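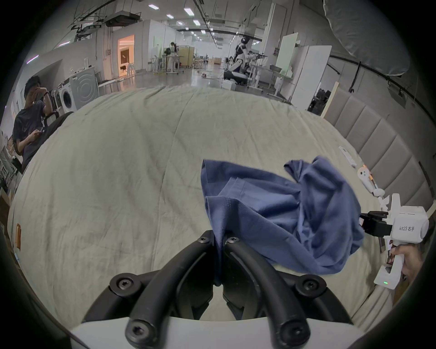 Why does my thermostat app keep saying the bedroom zone is offline when the heat is clearly running?

Usually the zone has lost its place on the network and the boiler is still following the last schedule it was given, so the room stays warm while the app sulks.

Ticket opened 3/20/26 by Hendrik Aerts, upstairs zone, Amaria app with the Mellor hub.

Hello, and thank you for picking this up so quickly. I'll put down everything I've tried, even the silly things, so you don't have to ask twice. The downstairs zones are fine and always have been. The bedroom one drops off in the evening and comes back by breakfast, and my wife says I should leave it alone, but it bothers me!

First I restarted the hub from the app. No change. Then I pulled the plug and counted slowly to 88 (I lost my place once and started over), and the zone came back for one night.

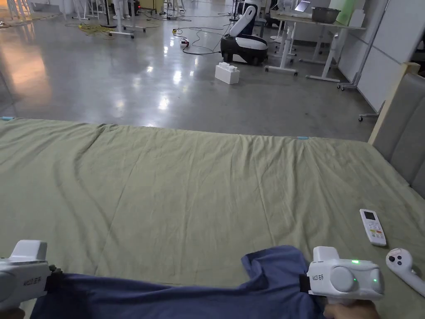
After that I got the manual out and found the page on reporting intervals. Mine was set to 600 seconds, which your colleague in Vostham thought was on the long side, so I brought it down to 400. The dropouts got shorter but they didn't stop - I still had one last night, right after supper. New batteries made no difference either.

Reply from support: Thanks for such a thorough write-up, Hendrik. Please remove the bedroom zone completely, wait for the hub light to settle, and add it again from the Zones page. Put the interval at 500 for now and leave it there.

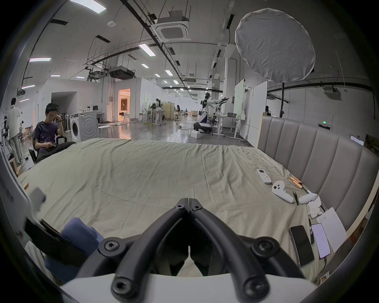 Bedroom zone: bed, headboard and the white AC remote.

Update from Hendrik: Removed and added again this afternoon. It took two tries, as I had typed the zone name with a space at the end. It's showing online as I write. Could we keep the ticket open over the weekend, please?

Status: waiting on customer.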